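Plusomar Desktop Service Guide
Section 4: Adding or Replacing Memory
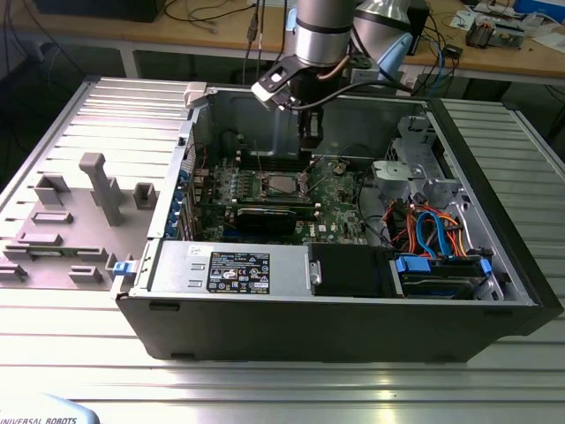 This section applies to all desktop computers issued under the Plusomar equipment program, including those at the Colon and Mészáros offices. It covers the addition of memory to a working computer and the replacement of a memory module that has failed testing. Staff who have completed Section 2 (Safe Handling) may carry out the work without further approval. The computer is to be laid on its side with the open side facing up, so that the row of memory slots on the motherboard can be reached from directly above, and it should stay in that position until the cover is ready to go back on. Laptops are covered in Section 6.

4.1 Before You Begin

Read the whole of this section before opening the computer. Allow 64 minutes for the complete procedure, including the memory test in 4.5. The test may be left to run unattended.

You will need:

A Phillips screwdriver, size 2
A grounding wrist strap
The replacement module or modules, in their original packaging
A small dish or tray for screws
The service label for the computer (Form 11)

Confirm that the new modules are on the approved list for the model. The list is kept on the Zenia asset system under Parts, then Memory. Modules of the wrong generation will not fit the slot, as the notch along the lower edge is in a different place. Modules of the right generation but of a different speed will usually work, although the computer will run all of them at the speed of the slowest.

NOTE: Do not mix modules from the Zenia stockroom with modules taken out of retired computers. Retired modules are to be returned in the gray envelopes provided.

4.2 Preparing the Computer

1. Save all open work and shut the computer down from the Start menu. Do not use sleep or hibernate.

2. Switch off the power at the wall or power strip, and then remove the power cord from the back of the computer.

3. Remove all other cables. If the computer has more than one display cable, label each one before removing it.

4. Press and hold the power button for five seconds. This drains the charge left in the power supply.

5. Move the computer to a clean, stable work surface. Do not work on carpet.

6. Release the side cover. Depending on the model, the cover is held by a latch, by two thumbscrews at the rear, or by both. Slide the cover toward the rear and lift it away.

7. Put on the wrist strap and attach the clip to bare metal on the chassis. Painted metal does not provide a ground.

CAUTION: The processor heat sink and graphics card may remain hot for several minutes after shutdown. Wait until both are cool before placing a hand inside the case.

CAUTION: Do not open the power supply under any circumstances. It contains no parts that can be serviced by staff.

4.3 Removing a Module

If you are adding memory to empty slots only, go to 4.4.

1. Find the memory slots. On most models they are next to the processor. If a cable crosses over the slots, move it gently to one side. If it must be unplugged, write down which connector it came from.

2. Press the retaining clip at the end of the slot outward. Some models have a clip at each end, and others have a clip at one end only and a fixed guide at the other. Do not force a fixed guide.

3. The module will rise slightly when the clip is released. Hold it by the top corners and lift it straight up.

4. Place the module in an antistatic bag at once. Write the asset number of the computer and the slot number on the bag.

5. Repeat for any other modules to be removed.

NOTE: If only one of several modules has failed, keep the working modules in the order in which they were found. The test report identifies a failed module by slot number.

4.4 Installing a Module

1. Check the slot numbers printed on the motherboard or shown on the inside of the side cover. Fill the slots in the order given there. Where two matching modules are being fitted, they must go into paired slots.

2. Open the retaining clip or clips fully.

3. Look inside the slot for dust. If dust is present, use the hand blower. Compressed air cans may be used if held upright. Never use a brush or cloth.

4. Take the module from its packaging, holding it by the edges. Do not touch the gold contacts.

5. Line up the notch in the module with the raised key in the slot. The notch is off center, and the module can be inserted in one direction only.

6. Lower the module into the slot and press down with both thumbs, one near each end, until the clips close. A firm push is often needed. On most models a click can be heard.

7. Check that the module sits level and that each clip is fully closed. A module that is seated at one end only is the most common cause of a computer failing to start after service.

8. Reconnect any cable that was unplugged in 4.3.

CAUTION: If the module does not go in with firm pressure, stop. Remove it, check the notch again, and compare the part number with the approved list. Continued pressure can crack the motherboard, and this damage is not covered by the service agreement.

4.5 Closing and Testing

1. Make sure that no screws or tools remain inside the case. Count the screws in the tray against the number removed.

2. Remove the wrist strap.

3. Replace the side cover and secure it. Return the computer to its normal position.

4. Reconnect the display, keyboard, mouse, and network cables. Connect the power cord last.

5. Start the computer. The first start after a change in memory may take longer than usual, and the display may stay blank for up to a minute. Do not switch the computer off during this time.

6. If a message states that the amount of memory has changed, choose Continue.

7. After signing in, open Settings, then System, then About. Confirm that the installed memory shown is the amount expected.

8. Run the memory test from the Zenia service menu. Select Extended. The progress figure must reach 100 percent with no errors reported.

9. Complete Form 11 and attach it to the inside of the side cover. Enter the same details in the asset record before the end of the working day.

4.6 If the Computer Does Not Start

No lights and no fan: Check that the wall switch is on and that the power cord is fully inserted at both ends.

Fan runs, display stays blank: Shut down, remove the power cord, and repeat 4.2. Remove and reseat each module. If the display is still blank, fit one module only in the first slot and try again.

Repeated beeps or a flashing power light: Note the pattern and look it up in Appendix C. A pattern listed under Memory means that a module is missing, poorly seated, or not supported.

Computer starts but shows too little memory: One module is not being detected. Reseat it. If the fault stays with the slot when the modules are exchanged, the slot is faulty and the computer must be sent to the Mészáros service desk.

Error 3000 in the memory test: The test was interrupted. Run it again before replacing any parts.

4.7 Disposal and Return of Parts

Failed modules must not be placed in general waste. Put each module in its labeled antistatic bag and send it to the Colon stockroom by internal mail. Modules that passed testing but were removed as part of an upgrade should be marked WORKING and sent in a separate envelope. The stockroom reviews returned parts each May, and the asset record must show a return date before that review.

Packaging from new modules may be recycled locally, apart from the antistatic bags, which are to be kept for later use.

Section 4 last revised April 4, 2025. Replaces all earlier versions.

Next: Section 5, Replacing a Storage Drive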